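Visit report: Stendmont clinical skills centre, open day, February 1, 2023

Attended with Vivek Saxena. The centre trains candidates for practical medical exams and opened its second floor in August. It now has 43 stations, each a curtained bay with a couch, a sink and a wall timer.

Matěj Vávra led the tour. Mock circuits run twice a week, with eight minutes per station and two for reading. Surgery, paediatrics and anaesthetics have separate corridors — obstetrics still shares with gynaecology, and the timetable shows it.
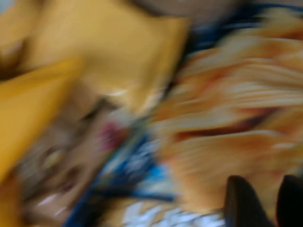
*Mustard-yellow fabric, second floor.*

The mark sheets come from Hivero and are filled in on tablets. The bank holds 218 scenarios, 53 of them revised last year. Examiners complained that the free-text box closes when the bell goes. Mr Vávra said a fix has been requested. 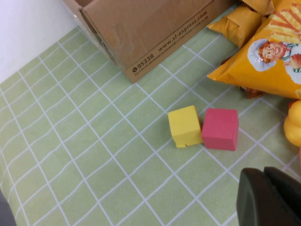 *Foam cubes on the checked cloth.*

Fees are per circuit and include written feedback. The Shukla reading room has more than 100 revision books, mostly short-case guides. Psychiatry is thinly covered. Parking is at the Deson building, five minutes' walk, and was full by ten.

Still to ask: resit dates, and whether outside examiners can be booked.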